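Home | Results | Calendar | Clubs | Contact

15 May 2019
By Otis Haverford

Pentti Leinonen and co-driver Jörg Gerlach won the Kenby Forest Rally by 3 seconds after six stages, one of which they drove mostly sideways and a short part of which they drove in reverse.

The reversing came on stage 5, Poltine, where Leinonen overshot a junction that has been in the same place for as long as the rally has. Gerlach said he had called it twice. Leinonen said he had heard it once. 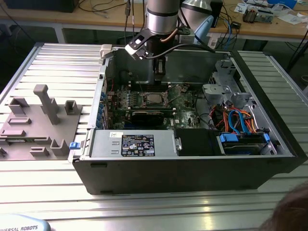

Bram Vermeulen, who led until lunch, finished second and was gracious for nearly a minute before bringing up the dust. He had started one car behind Eyvindur Frandsen, whose Escort left plenty of it hanging over the Ernodham woods. Frandsen took third and the class win, and suggested that Vermeulen try driving in front of him.

The last stage ran late while a farmer moved his sheep, at the sheep's pace. Officials turned down a request to have the delay taken off Vermeulen's time, as he had spent it eating a sandwich.

Leinonen now leads the championship on countback. The next round is the Vandenberghe Stages, and the series ends in October. Entry forms are with the club secretary, who would like them legible.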